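From: Pallavi Gautam
To: vanity-fit list
Subject: Re: Re: Streaks on the Plondoditz top

Charoen Klinhom wrote:
> The smudging in the bowl is back on the downstairs unit. I went over it
> with the Nuchit cream in March and it looked fine at the time. Is this
> in the glaze, or is it residue? Also, which way are we wiping, bowl
> first or deck first?

Residue, I think. Glaze wear does not come off with a damp cloth, and on the upstairs unit it did. Try one corner of the bowl before you order anything.

Deck first. The grit sits on the flat parts, and if you start in the bowl you drag it back in on the second pass. The order I use:

1. Dry cloth over the deck, back to front, then the front edge.
2. Rinse the bowl, lever fully open, 40 seconds.
3. Damp cloth, bowl walls down to the drain. Fold to a clean face for the lower half.
4. Overflow hole and the base of the faucet last.

Leave the Nuchit off for 2 weeks. It needs 3 rinses to clear and I doubt it is getting them.

Downstairs unit, navy cloth on the left rim, gray smudges in the lower half of the bowl in the second one:
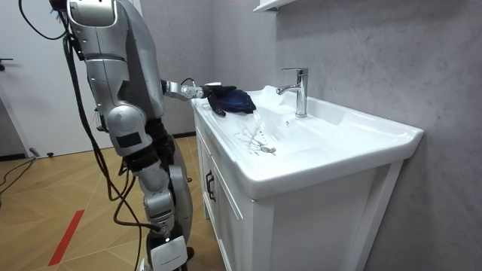
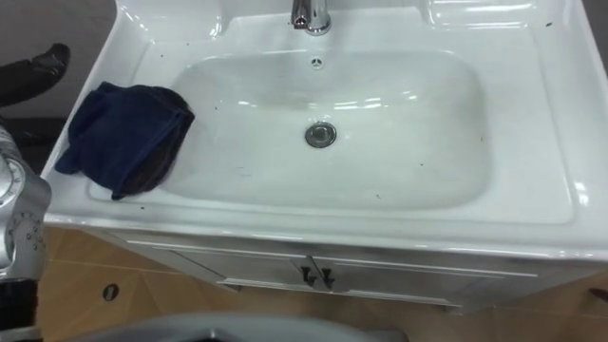 On cloths: the navy ones are fine for the bowl but they hide dirt, so change them on a schedule and don't go by eye. Tassanee has a pack of white ones from Trellska if you would prefer to see what is coming off.

Stopper seal is a separate thread. Pongsak has the part number.

Pallavi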